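Last updated: July

Notes from the allotment end: my year of the broad bean

I promised in the spring issue that I'd write something about growing beans for drying, and then the slugs came and I went a bit quiet. Several of you have asked since, mostly over the fence at Jostcombe, so I'm finally getting it down on paper before I forget what I did.

It started with Sayaka Yagi giving me an envelope of seed at the swap table. She'd written "Ponska, tall, be patient" on the front and nothing else. I had never heard of a Ponska and I still can't find it in any of my catalogues, but Sayaka has grown it for years and saves her own, so I took her word for it. There were 88 beans in that envelope. I know because I laid them all out on the kitchen table one wet evening and then had to work out where on earth they were going to go.

I put them in double rows with a good stride between, which looked daft in March and was still too close by June. They got enormous! I'd used the short canes left over from the peas and they were no use at all, so there was one very windy afternoon when I was out there with a ball of twine and my coat on inside out, tying anything to anything. If you're growing tall ones, get your stakes in on sowing day. Run the string right round the outside of the block and don't bother tying plants one by one.

Blackfly turned up in May, same as every year. I pinched the tops out once the lowest pods had set (you can eat them, wilted in butter, very nice on toast) and that dealt with most of it. The far row I left alone because I was away for 9 days and it was a proper mess when I got back, sticky and black from top to toe. It still cropped, though not as well.

Now, the drying. I'd always picked broad beans young and eaten them straight off, so leaving perfectly good pods on the plant felt like a crime. You have to wait until they go dark and leathery and rattle a bit. If it turns wet, pull the whole plant and hang it upside down somewhere with a draught. Mine went in the shed from the roof hooks and I walked into them every single morning for three weeks. 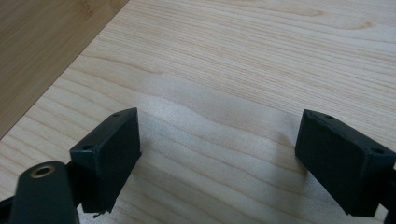
Shelling takes longer than you'd think, so have the radio on. I ended up with 800 grams of dried beans from the lot, after putting some by for seed, and I'll admit I was hoping for more. Minoru Okabe had the plot next to mine last year and he says his first go was even smaller, so I'm not too downhearted. He also told me to put the dry beans in the freezer for a few days before they go in the jar, to see off any beetles, and I've done that. Just make sure they're really dry first — if your thumbnail leaves a dent, give them another week. Keep your sowing seed out of the freezer if you're at all unsure about that.

As for eating them, they want a long soak, overnight and then some, and I slip the skins off because I can't be doing with the chewiness. After that I cook them down with a bay leaf and an onion until they collapse, mash in plenty of olive oil and a squeeze of lemon, and have it on toast with whatever greens are about. My other half calls it beige paste but has seconds.

I'm going to try an autumn sowing this time, in the bed where the early potatoes were. I've kept back enough Ponska for two rows, and there are a few small envelopes going spare if anyone would like some. They'll be in the biscuit tin at the next swap. Please bring back a handful next year if yours do well, as I'd like to keep it going round.

Oh, and whoever borrowed my long-handled hoe, I could do with it back before the bindweed gets into the raspberries.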